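Tamdale Council changes residence and income rules for Household Goods Scheme

For immediate release

Tamdale Council has adopted revised eligibility rules for its Household Goods Scheme, which supplies furniture, bedding, kitchen items and small appliances to residents setting up or re-establishing a home on a low income. The revised rules apply to every application received from 1 March. Applications received before that date will be decided under the existing rules, unless the applicant asks in writing for the new ones to be used.

The principal change concerns residence. Under the existing rules an applicant must have lived in the council's area for a continuous period of 52 weeks ending on the date of application. The revised rules reduce this to 26 weeks and remove the word "continuous". Periods of residence may be added together, provided that all of them fall within the two years before the application.

The requirement for continuous residence had produced refusals in cases where a person had been placed outside the area by the council itself. The most frequent of these involved temporary accommodation in Flakley, where Tamdale leases rooms under a standing arrangement. Time spent in Flakley under that arrangement will count as residence in Tamdale. Time spent there under a private tenancy will not.

Background

The scheme has operated in its present form since local authorities took over discretionary support of this type. It is funded from the general revenue budget and is separate from Council Tax Reduction and Discretionary Housing Payments. An award under the scheme is made in goods. No cash is paid to the applicant, and an award is not treated as income by the council when it calculates entitlement to other local support.

The council commissioned Brandão Associates to examine the rules after the overview and scrutiny stage of the last budget. The firm's report, referred to in council papers as the Brandão report, looked at the wording of the rules, the forms of evidence accepted and the reasons recorded for refusal. It did not examine the level of funding or the contract for supply.

The report recommended that the residence period be halved, that the conviction and sanction declarations be removed from the application form, and that the list of goods be published. All three recommendations have been accepted. A further recommendation, that decisions be reviewed by a panel independent of the council, has not been accepted. Reviews will continue to be carried out by an officer who took no part in the original decision.

Declarations removed from the form

The current form asks whether the applicant has an unspent conviction and whether a benefit sanction is in force. Neither answer has any bearing on eligibility under the rules, and legal advice to the council was that the information should not be collected without a stated purpose. Both questions are deleted. Answers already held on closed applications will be erased in line with the council's retention schedule.

The declaration concerning false statements is retained in full. An applicant who knowingly gives false information may be asked to repay the value of the goods and may be prosecuted.

Income and savings

The savings limit is set at £2,000 for a household of any size. Savings held by a child in their own name are disregarded, as are arrears of benefit paid in the 26 weeks before the application. The income test is unchanged: the applicant or a partner must receive a qualifying means-tested benefit, or have made a claim for one which is awaiting a decision. Where the claim is later refused, goods already delivered will not be recovered.

A household may receive one full award in any period of 52 weeks. A second award within that period may be made where goods have been lost through fire, flood or domestic abuse. Evidence from a support worker, landlord or the fire service will be accepted. A crime reference number is not required.

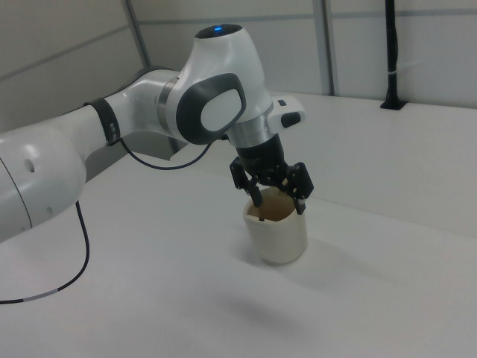

Goods will be supplied by Truven under the existing contract, which runs for a further two years. The contract price is fixed by item, and the revised rules therefore include a schedule defining each item for the first time. Kitchen goods are divided into cookware, cutlery and tableware. A small cup is entered under tableware and is supplied as part of a set matched to the number of people in the household. Colour and pattern are not specified in the schedule and may not be given as a ground for returning goods. Items which arrive chipped or cracked will be replaced without a new application, if reported to Truven by the end of the next working day.

Large appliances remain in a separate part of the schedule. Cookers will be connected by a qualified fitter at no charge. Written permission from the landlord is needed before a gas appliance is fitted, and the council will ask for this directly where the applicant agrees.

How to apply

Applications may be made online, by telephone or on paper at the Tamdale customer service centre, which opens at 9am. Applicants will be asked for proof of identity, proof of benefit and the addresses at which they have lived during the two years before the application. Where documents are not available, a letter from a housing officer, probation officer or registered support provider may be used for the residence test.

A written decision will be sent in each case, giving the rule under which any refusal is made. Residents refused solely on the 52-week residence rule may apply again from 1 March and need not resubmit proof of identity already held.

A council spokesperson said: "The rules now state which periods of residence count and which items can be supplied. Applicants and advisers will be able to check both before a form is completed."

Notes to editors

1. The revised rules and the schedule of goods are published with the council's other welfare support policies. Printed copies are held at the customer service centre.

2. The Household Goods Scheme is discretionary. There is no right of appeal to a tribunal, but a review may be requested.

3. Flakley is outside the Tamdale Council area. Its residents should contact their own local authority, except where they have been placed there by Tamdale.

4. Enquiries about individual applications cannot be answered by the press office.

Issued by the Tamdale Council press office.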